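The Man Who Reads the Crossword Backward

29/04/2020

Hagos Gebreyes starts with the last clue. He has been building crosswords for 12 years, and he writes the bottom right corner first, on the theory that anyone who gets that far deserves something decent to eat when they arrive.

"Most people never see it," he says over the phone from his kitchen, where a kettle has been threatening to boil since I called. "They do the top left, they feel clever, they put it down and go live their lives. I have made my peace with those people. Mostly."

Gebreyes edits the puzzle page of the Retham, a weekly paper with a small staff and a readership that, he says, writes in chiefly to complain. His records show 631 puzzles published under his name. He regards six of them as good. When I ask which six, he declines, on the grounds that I would then look up the others.

He came to it by accident. He was hired to sell advertising, sold very little of it, and was sitting close to the phone when the previous puzzle setter quit over a dispute about hyphens. The editor wanted to know if he could fill in until June. It has been a long June.

"I said yes before I knew how they were made. I thought there was a machine. I went home and drew a grid on the back of a water bill, and by midnight I had put the word 'oleo' in it three times."

His first puzzle drew 56 letters. One of them was kind. It came from Safta Buzatu, a retired proofreader who had found nine errors and enclosed a list, along with a note saying that 17 across had made her laugh. He called to thank her, and she found a tenth while they were talking. She has tested every puzzle since.

Buzatu is brisker on the subject of their partnership. "He is fond of puns," she told me. "I remove them. Some grow back."

She works in pen. She keeps a ledger of clues she considers unfair, sorted by degree, and the worst category is headed simply "Hagos." A clue goes in there if solving it requires knowing something about his relatives. He once clued AUNT as "She still has my good umbrella," and defended it for most of a month.

The two of them disagree about what a crossword is for. Gebreyes thinks it should be a conversation, with one party unfortunately absent. Buzatu thinks it should be correct. They argue about this on Tuesdays, by phone, and he has noticed that she does the arguing in a different chair, because he can hear it creak.

Lately the letters have increased. People are at home, and they have reached the bottom right corner in numbers he was not prepared for.

"Twelve years I've been hiding the good stuff down there," he says. "Now they've all found it, and they have notes."

He has taken to walking in the mornings, before the mail, with a pencil and no paper. Anything he can still remember by the time he gets home is allowed into the grid. Anything he forgets was probably a pun.
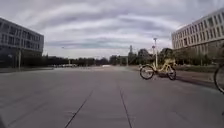 "You want a word to arrive on its own," he says. "If I go looking for it, I come back with 'oleo.' If I think about lunch, I come back with 'zeppelin.' I don't know why. I've stopped having lunch at noon, just to see what happens."

What happened was a 15-letter answer running straight down the middle of next week's puzzle, of which he is so proud that he has told me twice that he can't tell me. Buzatu has seen it. I asked her whether it was any good.

There was a pause, and a chair creaked.

"It is spelled correctly," she said.

Gebreyes was delighted when I passed this on. He asked me to repeat it slowly — he was writing it down — and then wanted to know whether she had said it before or after mentioning 22 down. After, I told him. She had mentioned 22 down at some length.

"Right," he said, and went to find his eraser.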